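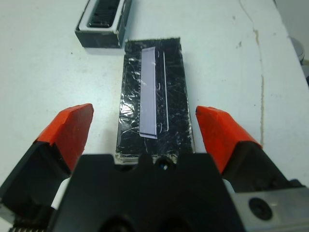

Nayara Barros thinks an open day should publish its failure count, and that without one the visitor has watched theater. She wrote as much under my last column, and I agree with half of it.

The demonstration at Durkamow ran on Saturday. Two arms shared one white table, with a tray and a block in wrapped film as the work pieces. Film is a fair choice. It wrinkles, it throws highlights into a wrist camera, and its outline changes when a finger presses on it. A bare machined block would have made a smoother show and told us less.

A failure count is only useful if the conditions come with it. The handout listed 3,631 logged attempts and left out who set the parts down, how far they were moved between runs, and when an operator was allowed to step in. Add a failure rate to that and the reader still can't compare it with anything.
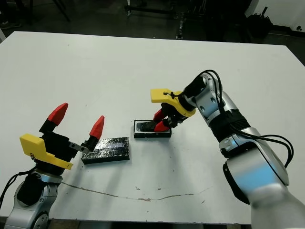 Filed under: Automation, Site Visits

My own request is smaller. Let a visitor move the tray by 30 millimeters and rotate the block, then run the task 5 times without a reset. Silviu Nedelcu, who hosted the session, said the schedule had no room for it. I think the schedule should have — the talk beforehand was long enough to give up ten minutes.

Kustthorpe holds its open day in March. I have sent them the same request in writing, with the offset and the number of runs stated.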